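4.3 Setting up a practice session

Before you start, check that the Ceridik base unit is level and that the power lead is not trapped under it. The unit must have been switched on for at least 12 minutes before the first session of the day.

1. Open the Soltia desk program and sign in with your tutor name.
2. Choose New session, then pick the course from the list. Courses set up at another site are shown in grey until they have been copied across.
3. Type the learner's name as it appears on the register, for example Shufen Cao. The program treats a short form as a new learner.
4. Set the session length. The longest you can enter is 133 minutes.
5. Press Save. The session number appears at the top right. Write it on the booking sheet.

Note: If the session number does not appear, the program has lost its link to the base unit. Close it, wait for the green light to stop flashing and start again from step 1.

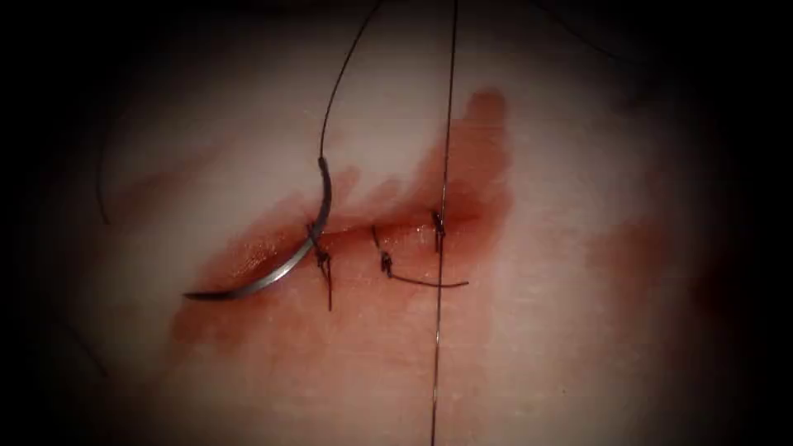

6. Choose the suturing exercise sheet and the marking scheme. The Moldovan scheme is the default. To use the Unham scheme, open Options and tick Long form.
7. Press Start. The clock runs until you press Stop or the set time is reached.
8. When the learner has finished, enter the marks and press Close session. Marks cannot be changed after this without the site password.

Caution: Do not unplug the base unit while the amber light is on. Marks from the open session may be lost.

Caution: Put all needles in the sharps box before the tray is lifted out.

Storage

The base unit holds 3,000 sessions. To see how many are stored, open Options and choose Memory. The display gives a plain figure, such as 1,851. When the unit is full, no new session can be opened until older ones are moved to the desk program (see 6.2).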